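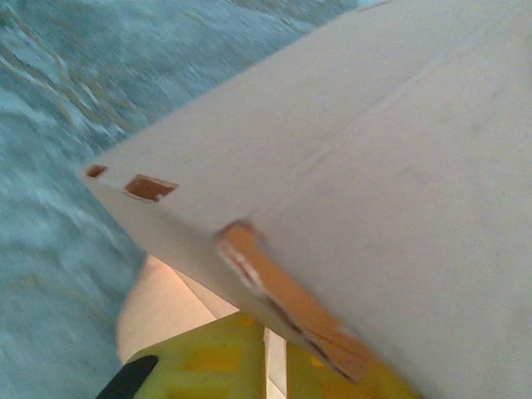

Search Vanport Community Help Search

Sending an old hard case by parcel, do the latches need protection?

posted by lowtide_mail

I want to send a black hard case to my cousin. It was bought in 1976 and it has metal latches on the front side. I have one pale cardboard box which was already used, and at one edge the outer layer is torn and you see something brown, cardboard or maybe tape. The journey goes through the Dela Peña depot, where parcels wait sometimes 2 nights. Can I still use this box, and what do I do with the latches?

paperboat30

Use another box. Torn edge is weak edge. I sent a lamp with Atton in a box like this and it arrived open.

Dretivlow_fan

I do not agree fully with the answer before. If only the top paper is gone and the cardboard under it is still hard when you press, you can put one long strip of wide tape over the full edge and it will hold. If it is soft, then yes, throw it away.

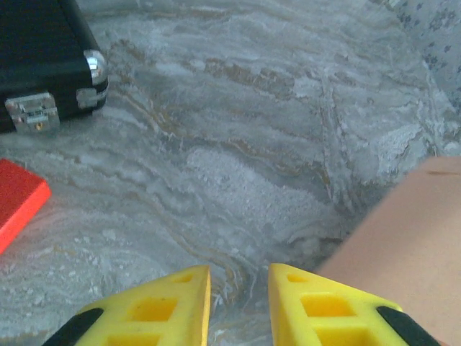
For the latches I would take more care than for the box. A hard case does not bend, so all the pressure from outside goes to the parts which stand out a little. The shiny silver latch sits low on the front, near the edge, and it has a small detail in the middle like a keyhole, so do not put tape directly on it, the glue is very difficult to clean from such a place. Fold a soft cloth two times, lay it over the latch and tie it with string around the whole case. After this put the case in the box with the front side to the thick padding. I paid 136 for my last parcel of this size, with insurance, and the padding was the cheapest part of it.
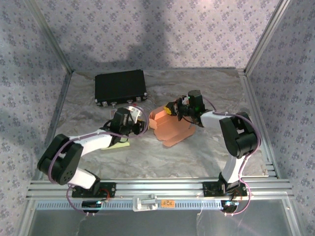 Should the case be locked when it travels inside the box?

Close the latches but leave them unlocked, and send the key in a separate letter. If the parcel office must look inside, they can open the case without breaking it.

lowtide_mail

Thank you to both. I pressed the edge and it is still hard, so I will tape it this evening and look for an old towel.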